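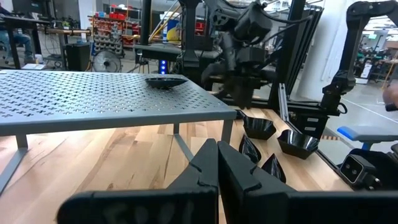
Can it do the dishes yet?

I went to Stallen to talk about a robot called Drirkel and I went in a bad mood, I should admit that first. I have been writing about home-built robots for long enough to have sat through a lot of garages and a lot of promises. There was the lawn one. There was the one that was going to fold towels, and folded one towel, for a video. So when a man from a shared workshop in Stakstead wrote to me to say that his group was building something to put dishes on a rack, and would I like to see it, my first reply was a question: is it faster than you?

"No," he wrote back. "It's much slower than me. Come anyway."

That got me in the car.

He asked me to leave his name out, and when I asked why, he said the members had agreed to it. "If one of us gets his name on it, the others stop coming in to fix the cables." I'll call him the builder, though he doesn't like that either. He does the grippers and most of the soldering. Another member writes the software and was working while we talked, and she joined in when she disagreed with him, so some of what follows is hers.

Stallen is the kind of workshop where every flat surface has been claimed. Members pay by the month and get bench space, a share of the parts bins and the right to complain about each other's clamps. Drirkel has the butcher-block table, a nice one, which the builder says was the best buy of the whole project. "It doesn't move. Everything else in a robot moves when you don't want it to."

What they want from the thing is easy to say. There are dishes on the table, there is a metal rack on the table, and the dishes should end up on the rack. All the dishes are black and shiny, some of them bowls with faceted sides, some of them flat and shaped like a teardrop. I asked who eats off a black teardrop.

"You sound like my sister," he said. "They're hard. That's why we use them. A round white plate, you can come at it from anywhere. With these you have to know which way the point is facing."

I told him that sounded like picking a difficult dish to make a simple job look impressive. He thought about it longer than I expected.

"I'd put it the other way around," he said. "With easy dishes we were fooling ourselves. We had a melamine plate with a fat rim and it worked nearly every time, and we got very pleased with ourselves. Then a member brought in her own plates from home and it couldn't pick up one. We'd spent all that time building a machine for a melamine plate."

The shine is the other half of the problem. His colleague explained that a glossy bowl reflects the lights, so a bright patch on the inside wall can look to the cameras like an edge or a hole, and the patch shifts whenever anybody walks past. I asked why they didn't turn off the lights. She said there are people using table saws in the building.

I asked about the money next. The builder says the project has run for 13 months. He was open about some of the costs and foggy about the rest. The grippers, which he can account for, have come to nearly 800 dollars, and that's with the members printing and cutting whatever they could. For the arms he would only say they were secondhand, bought through a dealer called Lunde, and that he had promised his wife never to say the number out loud in the house.

"So it's an expensive way to not wash dishes," I said.

"It doesn't wash them. It only racks them. Put that in, please, because people come here and ask where the water is."

I am putting it in. It does not wash them. You would still stand at your own sink with your own sponge, and then, if you had the space for a table this size and a frame to hang things from and a tolerance for cables, a machine would take over the part of the job that takes you half a minute. I said more or less this to the two of them and neither one argued, which took some of the fun out of it.

The gripper fingers are the part he wanted to talk about, so we talked about fingers for a good long while. They're black and narrow and come to a point, with a small step cut into the outer edge. He has drawers of older ones. The first set were wide and flat, like spatulas, and they pushed the dishes across the table. The next were rubbery and good at holding but too thick to get under anything. The pointed ones can get at the rim of a dish lying down, he says, and can pinch one wall of a bowl without bumping the bowl beside it.

And the step in the edge?

"I had a theory about that." He turned a spare over a few times. "I thought I could rest a rim on it. You can't. It's too small. But I'd already cut six."

I liked him a good deal more after that.

How do you teach it, I asked, expecting the usual cloud of words. It was plainer than that. A person drives the arms by hand through the job, over and over, and the cameras and the joints record what happened, and the software is trained to copy it. His colleague was firm that "teach" is too grand. "It's a copy of us having a decent afternoon," she said. "If we're sloppy it learns sloppy. I had to throw out everything from one week in May because one of us was setting the bowls down with a little bounce, and then the arm did the bounce."

"It was me," said the builder.

I wanted to know what happens when it meets a dish it hasn't been shown. She said it depends. I said that "it depends" is what people say when the answer is no. She laughed and said fine, mostly no. It can cope with a dish being moved somewhere else on the table. It can sometimes cope if the dish is turned. A dish of another color or another height, she wouldn't bet lunch on it. And if two of the teardrops are nested, it will take hold of both and carry them off as if nothing was wrong.

They gave me a run of attempts to watch, and I asked them to let me set out the dishes myself, since I've been had that way before. They didn't mind. Of the first 4 tries, it did two properly. On one it closed the fingers beside the dish on nothing at all, lifted that nothing with great care, carried it over to the rack and put it down. On the other it got the dish to the rack and let go a little high, and there was a clack that made all three of us lean in. Nothing broke. The builder told me the box of broken ones is under the bench and I could look if I wanted. I looked. It's a big box.

Then came a good one. A teardrop was lying with its point toward the arm, which they both said is a bad way for it to lie. The gripper came down, stopped, backed off a bit, shifted over and took it by the side. It was slow. I've seen people park trailers faster. But I hadn't seen a homemade arm change its mind before, and I said so, and the builder told me not to call it that.

"It doesn't have one. It got a different picture from a bit higher up, and a different answer came out. If you write 'mind' I'll get mail."

I asked the thing I always ask, which is who it's for. This is where a lot of these visits go sour, because out comes a slide with an elderly person on it. He had no slide. He said a small cafe had asked, and he had told them to hire somebody. He said a member with bad wrists had asked too, and he'd found that one harder, because she could really use it, and it will not be good enough for her kitchen for a long time, maybe ever.

"I told her to get a dishwasher," he said. "A used one costs less than my grippers."

Then why keep going? He shrugged and looked over at the table. He used to repair sewing machines, he said, and when a sewing machine is fixed it's fixed and goes home. "With this one I come in and it's wrong in a new way. I don't know how to tell you that's a good thing. My wife doesn't think so."

His colleague has a more practical answer. She wants to publish the recordings, all of them, with the misses left in, so that other small workshops can train on them without having to break their own plates. She hasn't settled how. I told her that I hear about open recordings a lot, and that I go back later and find a dead link. She said that was fair and that she didn't have the disk space worked out yet.

My own view hasn't moved very far. I don't think anyone in Stakstead is going to have Drirkel in the kitchen, and the people who made it don't think so either. As a way to put a dish on a rack it's poor. I'd still sooner spend a day with a machine that misses half the time in front of me than with one that never misses on video, and I told them I would come back when they change the dishes. They're thinking about mugs. The builder is against it, on account of the handles.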